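Ondbridge textile bench, notebook 4
April, started 9:40 am

Static on polyester fleece, continued. Still trying to decide whether the Samex spray does anything that plain water doesn't do.

Where we left it: Samex says one light coat "ends cling" on synthetics and lasts through several wears. Their sheet gives no humidity, no fabric weight, no rubbing method and no control. I asked for the test report and got the same sheet again with a different cover page.

Cut 16 swatches from the Obeidat fleece, all from the same roll, all away from the selvage. Roll label says 212 grams per square meter. I weighed a few offcuts and the label is close enough that I'm not going to argue with it. Four groups: nothing, tap water mist, Samex at the stated dose, Samex at double. Everything hung overnight on the plastic line. Should have used the wooden rail for half of them to see if it mattered. Didn't think of it till this morning.

Meter is the Porkel again. It drifted by 90 volts over the first hour last time, with nothing in front of it, so I zeroed before every swatch today and wrote the zero down each time. Tedious. The drift was much smaller with the window shut and the fan heater off, which makes me doubt most of what we wrote down in February. I've put a pencil line beside those pages. Don't quote from them.

Rubbing: cotton pad, same pad for each group, same number of strokes, me doing all of it. I know I press harder when I'm expecting a result. Tried to get around that by having the swatches shuffled in a tray with the tags face down, but the Samex ones smell of the stuff, so I could tell by the third one. Blinding failed, put it down as failed.

On what people mean by cling. The sheet talks about it as one thing and I don't believe it is. Thin plastic film sticking to itself, a throw that crackles when you pull it off the couch, lint that won't leave a dark sweater, a shirt riding up under a coat – these get lumped together because the word is handy. A film bag will hang on to bedding with very little charge on it, there's hardly any weight to pull it off. A fleece blanket can be charged enough to snap at you and still fall flat under its own weight. So a spray could pass one of these and fail the other, and "ends cling" would be half true at best.

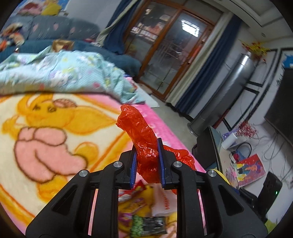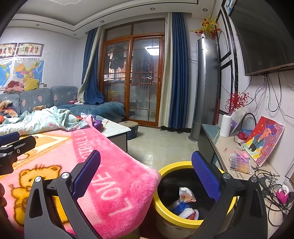
Bag film, red (first); pink fleece throw with the teddy bear, on the coffee table (second). Neither one treated or measured.

Back to the bench. Results, such as they are:

Untreated group charged the highest and held it. Slowest swatch took 185 seconds to fall to half, and I stopped the clock on it twice by mistake before getting a clean run, so treat that one kindly. Water mist group was lower than I expected after a night of hanging. Either they weren't fully dry or the rinse took off some mill finish. I can't tell which from this. Samex single dose came out better than water but the two groups overlap, and the worst Samex swatch was worse than the best water swatch. Double dose was clearly better than anything else and also left the pile sticky. You would not want it against your neck.

So, one light coat: not convinced. Double coat: works today, feels bad.

Humidity crept up all morning as the kettle got used and people came in and out. I only logged it at the start and the end, which is no use for sorting out the middle swatches. The untreated ones went first, when the room was driest. That alone could account for a fair part of the gap. It's a dumb order to have run them in and I did the same thing last time.

Also not tested, and the claim depends on it: wear. No swatch has been worn, folded, sat on or washed. "Several wears" has no support from anything on this bench.

Things I'd want before writing to Samex again
– run order mixed properly across groups, humidity next to every reading
– water group dried on the rack till the weight stops changing
– a swatch washed with no detergent, to see about the mill finish
– somebody else rubbing, preferably somebody with a cold who can't smell the tags
– separate film test, peel only, no meter. Keep it out of the fleece table

Someone wrote "promising" next to the single dose line while I was at lunch. Please initial these. I've crossed it out and written "overlaps water".

3:15 pm. Pads bagged by group and labeled. Porkel left switched on overnight facing the blank plate, window shut, to get a proper drift record. Do not move it and please leave the heater alone.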